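Home Courses Student Work Staff Contact

Search this site Enter keywords

Clear Bins, Cloth Bags: Does See-Through Storage Help Anyone Find Anything?
Project report by Chelsea Dobson, second-year Product and Interior Studies

1. Why I picked this

Every organizing guide I read in September said the same thing. Buy clear bins, put your stuff in them, and you will always know where it is. The Jallness guide gives it 18 pages. The Iltico booklet we were handed in class is shorter and says it louder. Neither one explains how anyone checked.

I wanted to know if it holds up in a shared room, where people put things back in a hurry. My other doubt was about bags. People rarely drop loose objects into a bin. They drop in a bag with the objects inside it, and then the clear wall shows you the outside of a bag.

2. What I did

I worked with the supply shelves in the Tindall studio, which hold sample fabrics, desk items, small plants and whatever people leave behind. I listed everything on the shelves and got to 221 items. After I threw out six dried-up markers the list was 215, and that is the number I used from then on.

Each item went into a clear bin, either loose or inside a cloth drawstring or tote bag. Then I asked 7 classmates to find things from a list I read aloud. I wrote down whether they found the item on the first try and whether they had to take something out of the bin to get to it. I did not time anyone. I had planned to, but people kept stopping to talk, and the times would have meant very little.

3. What happened

Loose items were easy. Everyone found the scissors and the tape. I don't think a study was needed for that.

Bagged items went badly. My classmates looked at the bin, saw cloth, and started opening bags in whatever order they liked. The clear plastic told them there was a bag in there and gave them nothing else. Ivo bags, the ones the studio buys, come in a few dull colors that people mix up, and a soft bag changes shape each time it is set down, so nobody learned to know one by its outline.

Mixed bins were the worst. A small hard thing next to a big soft one tends to get covered, and the person packing doesn't notice because they are looking down from the top.

4. Packing order

The guides tell you to put the largest item in first. I tried it that way and the other way. With a small potted plant the large-first rule makes sense for the plant, which ends up on top, but you can't set a pot level on a lumpy bag. With the pot in first, the bag has to be lowered beside it slowly and held from the top, so the bottom of the bag can be steered away from the leaves.
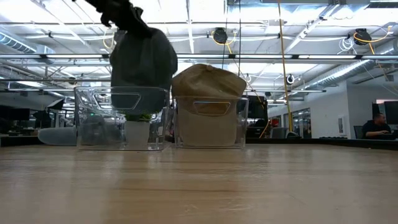

5. Two bins or one

Splitting the bags between two bins side by side did help. If a bin has one bag in it, there is only one bag to open. The trouble is that this uses up bins very fast, and the guides that recommend it tend to come from people who sell bins. The cutout handles on the front are handy for pulling a bin forward, but they don't help with finding things.

6. Problems with my own project

Seven people is a small group, and all of them had used these shelves before. I packed the bins myself, so I may have packed the bagged ones worse without meaning to. I also never tested plain paper labels, and I suspect a label on the bag would beat the clear plastic for almost no money. My instructor asked about this at the draft stage and I should have listened.

7. What I would do next

Repeat it with solid bins and labels, same items, with people who don't know the room. Until someone does that, I would not spend studio money on more clear bins.

Filed under: Student Projects, Storage & Small Spaces, Second Year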